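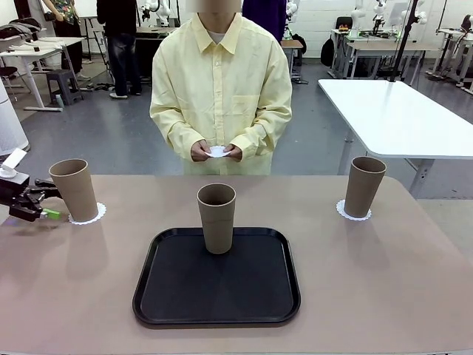 Jovita Mendoza does not think a board game needs 100 cards to tell you that trading is hard. She has said so before, at some length, and she said it again when I asked why her new game, Guvora, comes in such a small box.

"People weigh them in the shop," she says. "I've watched them do it. They pick up two boxes and buy the heavy one."

Guvora is a trading game for two to four players, set along a river with seven ports. Indell, the small publisher behind it, calls it "endlessly replayable". I put that to her, having played it four times and found the last two rather alike.

"I didn't write that," she says. Would she have? "No. I'd have said you'll get a good winter out of it."

The first version had 93 cards and a rule about flooding that took up a page and a half. Testers in Gresarham kept forgetting it, so she cut it in December, along with most of the deck. What remains is a hand of five, a shared market and a bidding round that punishes anyone who talks too much. It is the best thing in the game. The scoring, which still needs a pencil and a patient friend, is the worst.

She doesn't quite accept that. "It's addition," she says. I point out that it is addition, then halving, then rounding down unless you hold the ferry. "All right – it's addition with a bit on the end."

On money she is blunter than most designers I have met. The first print run is 495 copies, and she expects to earn very little from it. Her previous game, Zepeda, sold out and still left her out of pocket once the replacement tokens had been posted. Indell says the tokens have been sorted this time. I asked how, and she said I would have to ask Indell. I did, and am waiting to hear.

There is already talk of an expansion, a habit I wish publishers would drop before anybody has played the thing they are expanding. Mendoza sounds lukewarm too. "They'd like one," she says. "I'd like to fix the ferry first."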